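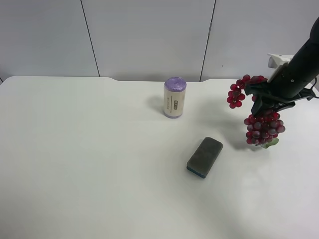 Table blanche : rouleau de sacs-poubelle, éponge grise, raisins rouges artificiels.

Compte rendu de la réunion « espace commun », janvier
Immeuble Valdebenito, début à 18 h 30
Secrétaire de séance : Anayeli Mendoza (désignée en son absence, le temps d'aller garer son vélo)

1. Approbation du compte rendu précédent
Approuvé sans lecture, comme le précédent. Climard demande que son nom soit écrit correctement cette fois. C'est noté.

2. Fournitures
Le budget annuel est de 800 euros, il en a été dépensé 779. Skevari y voit une gestion saine, Climard fait remarquer que nous sommes en janvier.
Sacs-poubelle : le rouleau violet à bandeau crème est adopté. La proposition d'acheter 1000 sacs d'un coup chez Vurex est repoussée, faute d'avoir trouvé qui les stockerait chez soi.
Éponges : on garde le modèle gris foncé. Une éponge par semaine, puis elle finit sa carrière au local vélos.

3. Raisins
Point inscrit à la demande de Skevari, qui tient aux fruits artificiels « pour l'accueil ». Débat de 25 minutes - le plus long de la soirée, budget compris. Climard les trouve poussiéreux par principe. Vote : la grappe rouge reste, à condition d'être lavée une fois par mois. Aucun candidat pour le lavage, le point est reporté.

4. Table blanche
Rappel de la règle : on débarrasse en partant, on essuie, on ne laisse pas de tasse « pour demain ».

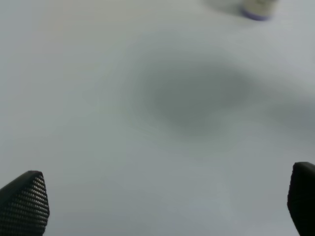 Le plateau blanc, détail.

La nappe à carreaux proposée en remplacement de la règle est refusée par 11 voix, dont celle de la personne qui l'avait proposée. Le plateau restera nu. Mme Mendoza se charge de l'affichette et promet de ne pas employer de majuscules, contrairement à la dernière fois.

5. Questions diverses
La clé du placard est toujours recherchée. Le placard est toujours ouvert.

Séance levée à 20 h 10. Prochaine réunion en mars, même salle - apporter sa tasse et la remporter.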